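Candari, week two

The shelf-picking task got its first full set of trials on Monday. Our club, Senex, has the end aisle until March, and the rules for the student challenge are short: take the requested item from a bin, put it on the table, go back for the next one. Time counts, drops count double.

Gangadharan Nadar wrote the planner. Mine is the part that decides where the bins are, and it is the weaker half. The bins are all one color and sit close together, so the edge detector merges neighbors and reports one very wide bin. I had tuned it on a single bin at home – a poor choice of test.
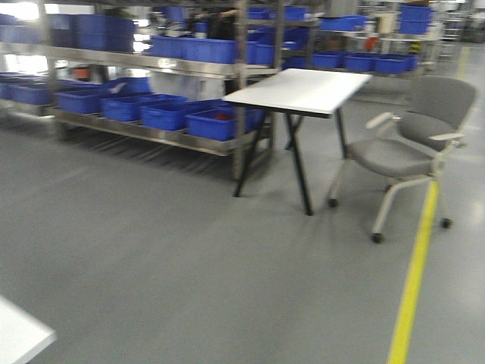
The fix for now is to use the shelf rail as a reference line and split anything wider than the known bin width. Over 728 logged detections this removed most of the merged boxes. It fails when the camera mount gets bumped, and the mount gets bumped often. Palesa Maluleke wants to recalibrate from the yellow floor line at the start of each run. I think that will work for tilt but not for height.

Still open: the table position is hard-coded. Moving it by 2 cm is enough to put a part over the edge. Meenakshi Kaimal has a patch that looks for the tabletop corners first, but it adds a delay before every place – tolerable in practice, expensive in scoring.

Next session is the 1,000-cycle run on the gripper pads. I will post the logs when they are in.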